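仕分け作業台 月次点検表(3月・木曜巡回分)
ポダノ第2作業室/点検者:エクア・ヤクブ/確認:ワード・ヘンドリクス
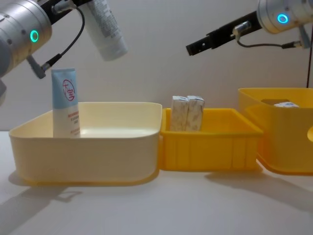
点検範囲は作業台天板、台上の樹脂容器、容器内の小物の収納状態とする。棚および搬入口は別票で扱う。容器は底の浅いもの、リブ付きの小型、背の高いものの順に壁と平行に並べる。浅型は左端に置き、チューブ類は奥の隅に立てて入れる。左奥に立つ上部水色・下部白のチューブがこの置き方に該当する。小箱は中央のリブ付き容器に立てて並べる。箱の上部に破れや折れが疑われる場合は、下記7の欄に記入すること。

判定記号:○ 適合/△ 経過観察/× 要処置/- 対象外

1. 天板の水平 ○
水準器で確認。前回調整した左前脚の緩みは再発なし。

2. 天板表面の傷・欠け ○
手前側の擦り傷は前月から進行なし。補修は不要と判断する。

3. 天板の耐荷重表示 △
表示ラベル(900 N)の角が浮いている。次回までに貼り替え。読み取りは可能。

4. 容器の配置 ○
三点とも所定の順。天板前縁からの離隔は最小値100 mmを満たす。

5. 容器の割れ・変形 ○
縁と底を手で触れて確認。背の高い容器は縁の内側も確認した。

6. チューブ類の収納 ○
キャップの締まりを一本ずつ確認。漏れなし。横倒しで入れた場合は×とする。

7. 小箱の状態 △
中央容器の二箱とも上部に軽い破れまたは折れがある。白地にベージュの柄の箱。内容物の露出はないため使用継続とし、次回再確認。潰れが側面に及んだ時点で×に変更する。

8. 小箱の間隔 △
二箱が密着している。取り出し時に上部を引っ掛けるおそれがあるため、指一本分あけることが望ましい。要領書に数値の定めはない。

9. 照度 ○
天板中央で約900 lx。容器の影が手元にかかる位置でも表示の判読に支障なし。

10. 室温 ○
21℃。測定は午前の作業開始前。

11. 清掃 ○
天板、容器底面とも粉じんの付着なし。洗剤はゲダノの中性品を希釈して使用。

12. 避難経路側の通路幅 -
別票(様式223)に記載。

コメント
・項目3のラベルはエービッシャーに在庫を照会中。手配担当はノシフォ・ナイドゥー。
・項目7、8は同じ容器に関する指摘のため、処置はまとめて行う。箱を入れ替えるときは品名表示を手前に向ける。
・前月に△とした浅型容器のがたつきは、底面の異物を除去して解消。今回から○に戻した。
・様式223の旧版がまだ室内の綴りに残っている。ヘンドリクスが差し替える。

次回点検:翌月の木曜、作業開始前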